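3.2 The open-day session at Sandon

The second observation took place in December at the Sandon workshop, during an open day hosted by Sorenberg. Visitors came through in small groups, and each group was told that the arm would handle "ordinary household items" with no preparation. We treat that claim with some caution. The demonstrator, Telmo Paredes, had worked with the same items all morning, and we were not shown how they had been chosen. Figure 4 gives three views from the wrist camera.

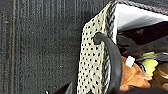
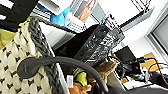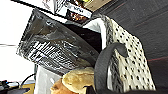 Figure 4. Wrist-camera views from the Sandon open day. A patterned bag with soft-looking items in its mouth appears in all three.

We watched 8 attempts over the afternoon and counted 2 as clean by the rule set out in Section 2, under which the item must be picked up, moved and let go without a hand touching either the item or the arm. The host's own handout reported 100 per cent for the same session. The difference is mostly a matter of definition. Sorenberg counted an attempt as a success if the item had left its starting place by the end, and the demonstrator was free to nudge it back into reach along the way. Nothing in the handout said so, and no visitor in the groups we followed asked.

A second problem was the choice of when to stop. Paredes ended several attempts early and described them to visitors as "resets". We have kept these in our count as failures. Radoslava Šťastný, who coded the session separately from the first author, agreed on every attempt but one, where she felt the arm had been halted for a visitor leaning too close. We left that attempt in. Taking it out would not change our view of the session.

It is fair to say that the Lunde visit (Section 3.1) had much the same faults, and that the crowd at Sandon was harder to manage. Open days are noisy and people stand in the way. Even so, a demonstration is often the only time that buyers and teachers see such a system up close, and they tend to remember the number on the handout. When we asked visitors at the door what they had seen, most repeated the handout figure — including one who had stood beside us through two failed attempts in a row.

We asked Sorenberg for the full camera record so that our coding could be checked by others. We were given part of it. The Zindberg session, described next, was run under written rules agreed with the host beforehand, and the record was handed over the same evening.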